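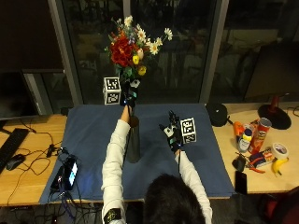
Subject: Re: [plotby-users] Open day at the Strickland lab

Leonor Ramalho wrote:
> Is the December open day still on, and will the glove station
> be running? I have 14 people from Virkport who would like to
> try it. Some of them have only seen the arm demo.

Hi Leonor,

Yes, still on. Doors open at 2 pm in room 742. The glove station will run all afternoon — flowers into the vase, same task as now, with the marker cubes on the blue cloth. Each visitor gets one go with the sensor gloves, then can watch the recording played back in Plotby.

Fourteen is too many at one table. Please split them into two groups and send the second lot to the Woko talk first. It goes for 20 minutes.

Long sleeves are fine, but rings and watches need to come off. Parking behind the building is free after lunch.

I still need names for the visitor badges.

Cheers,
Strickland lab desk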